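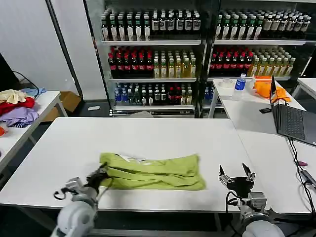 Dyeing cotton with weld: how do you get it this bright?

angus_halliday
First dye bath of September and I'm hooked! I used 400 grams of weld from the garden on a plain cotton shirt, simmered it for 30 minutes, and got something closer to weak tea. Rochelle Rewi's shirts at the Kerslake market practically glow. What am I missing?

Replies

1. plirnolby
Chalk! A spoonful in the bath and weld wakes right up. Ours is hard well water and I still add it. Oh, and chop the stalks small, flowers and all. 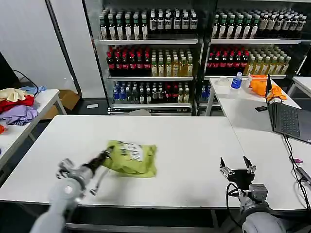
2. kirstyg
Gonna disagree with the chalk. On cotton it's all in the mordant. I do tannin first, then alum, then leave it overnight. Skip the tannin and you can add chalk till the cows come home.

3. mereana_f
Kirsty's method is lovely but so slow! I go straight to alum acetate and my limes are every bit as loud. For true lime I dip the yellow in a weak indigo vat,

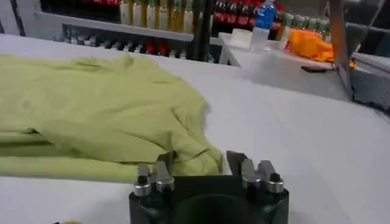
and I mean quick, in and out, 20 seconds at most. Any longer and you have a green shirt (also nice, I own several).

4. kirstyg
Loud on day one, sure. How do they look after a summer of washing?

5. mereana_f
Still cheerful! Mild soap, dried in the shade.

6. angus_halliday
You're all wonderful. Trying both ways on two halves of an old pillowcase tonight.
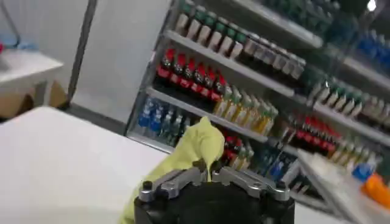 Yellow-green, with the folds showing

7. plirnolby
Post the pillowcase!!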